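Comparing parallel grippers on a two-arm table setup
Speaker notes, Remo Russo, Vilwood automation group

Slide 1. Title. Say who I am, say the talk covers finger shape and controller settings only. Cameras are in the April talk and I will not take questions on them.

Slide 2. Why we ran it. The Kikeleck project needs two arms to share one load. Mazza had supplied us with flat fingers and tapered fingers for the same gripper body, and we had no numbers of our own for either. We planned 500 trials per finger type, then added more after the first controller update. Total logged: 2,274.

Slide 3. Test method. Each trial is grasp, lift, hold, set down. A trial fails if the object rotates in the fingers past the limit, if either arm faults on torque, or if the second arm cannot close within its time window. Objects are put back by hand between trials. Position error from that is real – do not skip over it.
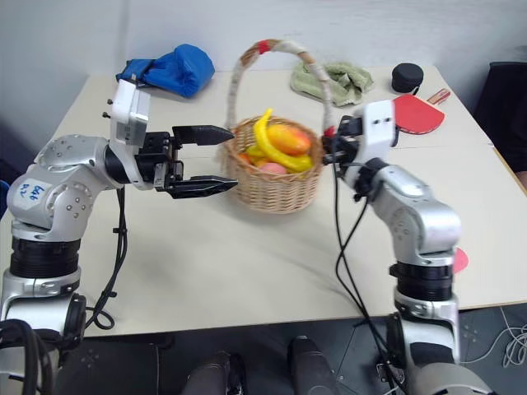 Slide 4. Finger shape. Flat fingers did better on boxes and bottles, tapered fingers did better on anything with gaps or an uneven surface. Spend a minute on the second group. With a woven basket, one arm takes hold at the side near the base of the handle while the other gripper is still open, and the approach angle of that second arm decides most of the result. Tapered tips can get between strips, so force readings vary more from trial to trial. Show the spread before showing the mean.

Slide 5. Controller comparison. Adgate controller against our in-house one, same arms, same fingers. The Adgate unit was slower to close and faulted less. Ours needed 50 ms of extra settling time after first contact before the force loop was stable. 535 trials were repeated with that delay added. Give the before and after fault counts from the table and move on.

Slide 6. Cable routing. Short slide. Wrist cables add drag at full extension and it shows up in the torque log as a false contact. We raised the threshold for those poses. Someone will ask about internal routing: priced, not tried.

Slide 7. Open items. Finger wear, repeatability after a tool change, and whether one force limit can serve both arms. Leave contact address on screen during questions.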